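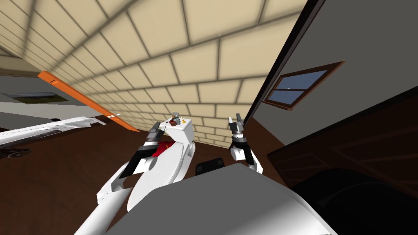
Image de synthèse : Gollorov / journée portes ouvertes

Portes ouvertes chez Gollorov : deux bras, un café tiède et beaucoup de patience

L'invitation promettait « une immersion dans la robotique de demain ». Demain commençait à 9 h 30, au deuxième étage d'un bâtiment dont l'ascenseur était en panne, et l'immersion par une signature au registre des visiteurs, au stylo bille, avec l'immatriculation de son véhicule. Ceux qui étaient venus en bus ont écrit « bus ».

Nous étions 21, répartis en deux groupes selon une logique que l'animatrice a eu l'élégance de ne pas défendre. Le premier groupe est parti voir l'atelier. Le second, le nôtre, a eu droit à la salle de simulation, c'est-à-dire à des chaises, à un grand écran et à des viennoiseries déjà bien entamées par un groupe antérieur dont le programme ne faisait pas mention.

Gollorov met au point des logiciels de commande pour robots à deux bras, et passe pour cela le plus clair de son temps en simulation. Le projet présenté ce matin-là s'appelle Virnura. Un robot blanc, deux pinces sombres, un plateau gris, une pièce avec ses murs, son plafond et sa fenêtre : tout est calculé, y compris le paysage encadré au mur. On y fait répéter au logiciel des gestes qu'un enfant de trois ans exécute en pensant à autre chose. Approcher les deux mains. Les tenir face à face. Ne rien renverser.

Pour la démonstration, l'équipe avait prévu une série de 200 essais, lancés avant notre arrivée et dont nous devions voir les derniers. Un essai dure peu, mais il y a entre deux essais un temps de remise à zéro que l'on comble en parlant, et l'ingénieur chargé de le combler avait manifestement épuisé ses anecdotes avec le groupe des viennoiseries. Il nous a donc expliqué les contacts. Quand deux doigts de pince touchent un objet dans un monde virtuel, quelque chose doit décider à quelle force ils appuient, si l'objet glisse et dans quelle direction. Ce quelque chose est un réglage, ce réglage compte 359 paramètres, et l'ingénieur en parle avec la tendresse prudente qu'on réserve aux belles-familles nombreuses.

À la question de savoir combien de ces paramètres étaient vraiment utiles, il a répondu « la plupart », puis il a regardé le plafond (celui de la salle).

Il faut reconnaître à la maison une franchise rare dans ce genre de matinée. On ne nous a pas montré de montage accéléré sur fond de piano. Les échecs passaient à l'écran comme les réussites, avec le même petit signal sonore, ce qui obligeait à regarder. Un essai jugé mauvais est classé, commenté, relancé avec une variante. L'équipe tient un carnet des causes où « dérive du poignet gauche » revient assez souvent pour avoir mérité une abréviation — DPG — et une tasse à son nom, posée près du clavier.

Le partenaire industriel du projet, Trasomport, exploite des lignes de tri et de réemballage. Il aimerait disposer un jour d'un robot à deux bras capable de prendre un carton par les côtés sans l'aplatir. Son représentant a prononcé quatre fois le mot « cadence ». L'équipe de Gollorov, elle, a prononcé quatre fois le mot « marge ». On sentait que la conversation durait depuis plusieurs trimestres et qu'elle se poursuivrait sans nous, sans doute dans l'escalier.

Puis est venu le moment participatif. Chacun pouvait, à l'aide d'une manette, commander une pince pendant une minute. Votre serviteur a saisi la gauche. Il ne dira rien de ce qui a suivi, sinon que l'avantage d'un monde simulé tient à son bouton de réinitialisation et que l'animatrice a l'index rapide. Une visiteuse de l'autre bout du rang s'en est bien mieux sortie, et on lui a proposé un stage avec un sérieux difficile à évaluer.
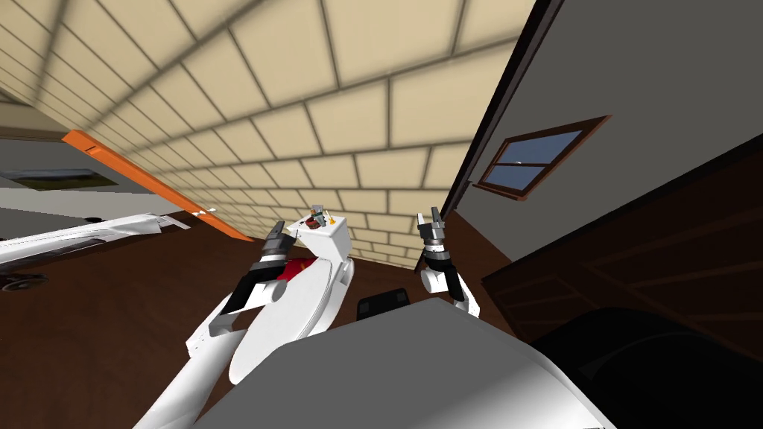

Depuis le dernier rang, quelqu'un a demandé si tout cela tiendrait le jour où l'on passerait sur une vraie machine, avec de vrais cartons un peu mous et un sol qui vibre. Il ajoutait que dans son usine, les simulations avaient toujours été splendides, et que c'était bien le seul endroit où elles l'étaient.

Petit silence, puis l'ingénieur a souri, pour la première fois de la matinée. La réponse porte un nom : Escobar, le banc d'essai physique installé au rez-de-chaussée, où le logiciel sera transféré à partir d'octobre. Les frottements y seront mesurés, comparés à ceux de la simulation, et les réglages repris un par un. Il s'attend à de mauvaises surprises et a demandé du temps pour elles dans le planning. Trasomport a pris note. Le mot « cadence » n'a pas été prononcé.

Le banc lui-même ne se visitait pas. Une affichette sur la porte annonçait « Escobar — accès réservé », et l'on pouvait, en se penchant un peu, apercevoir par le hublot une bâche d'un bleu très convaincant.

La prochaine matinée portes ouvertes est prévue en novembre, bâche retirée si tout va bien. Inscription à l'accueil de Gollorov, dans la limite des chaises. Prévoir de quoi écrire, l'immatriculation de son véhicule et, pour qui tient aux croissants, d'arriver avec le premier groupe.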